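Gift basket packing bench: where we are
Report to Rosário Aguiar, Jadora, 24 May 2024

Hi Rosário,

You asked for the short version, so I'll try (you know me, it won't be very short). The Trirkon arm has been on the packing bench at Cordeiro since October, and I finally feel I can tell you how the job has changed and stop telling you how the install went!

The numbers first, as they're what your board will ask for. In the last trial period we put 496 baskets through the bench. The arm did the picking on most of them, one packet at a time out of the carton and into the wicker, and we finished the rest by hand when it got stuck. It's still slower than Idalina on a good morning, and I don't expect that to change this year. She's very fast.

What the arm has trouble with is anything soft. Boxes are fine. Foil and thin wrappers fold up between the two fingers, and then the release is anyone's guess. We've dropped the closing force twice and we're trying a new fingertip shape next.

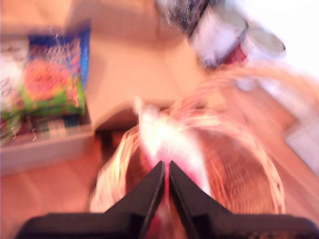
What it means for the crew

There are four people on the bench, same as before, and nobody's hours have been cut. That was your condition and we've stuck to it. The work is different, though. Reaching and dropping used to fill the whole shift and now it's more like watching, refilling cartons, turning packets the right way up and doing the bows, which the arm won't be doing any time soon.

Idalina's shoulder is better, she tells me, and she likes the bow work. Afonso misses the old rhythm. He says he used to be able to chat with his hands going, and now he has to keep half an eye on the machine in case it goes for the handle of a basket. I take that seriously. The tall handles are a real nuisance, because the arm has to come in from the side and it doesn't leave much room for a person to work across from it.

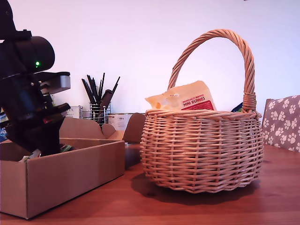 Mounir Naciri wrote back on my draft of this section that I was being too gentle. In his view the watching is more tiring than the packing ever was, and he'd like people swapped off the arm every 30 minutes, with the time paid as normal bench time. He also wants everyone on the crew to be able to pause a run without asking me first.

I think he's right on both. The pause button is done already (it was a setting, I'm embarrassed to say). The swaps start next week, and I'll send you the new rota once everybody has had a look at it and complained about it.

We've had 11 stops long enough to write down. Most were packets that had slid under other packets in the carton, so the arm could see one corner and not much else. Seasonal mixes are the worst for this, all those shiny bags lying every which way. Abílio has been spreading them out a bit before each run and that helps a lot, but it's an extra task that wasn't in our plan, and I'd like it counted as a proper job with a line in the budget. 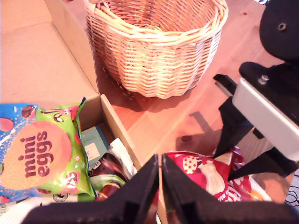
The other thing I'd like money for is training. Vavia offered us a two-day course on teaching the arm new picks, and so far I'm the only one who can do it, so when I'm off sick the bench goes back to all hand packing. Afonso and Idalina have both put their names down. I'd rather pay for that than for a second arm at this point, and I know the second arm was the plan!

Still open on my side: the new fingertips, a lower stand for the baskets so the handles sit out of the way, and a decent chair for whoever is watching. I can send prices for all of it whenever you want them, and you're very welcome to come by and try a shift.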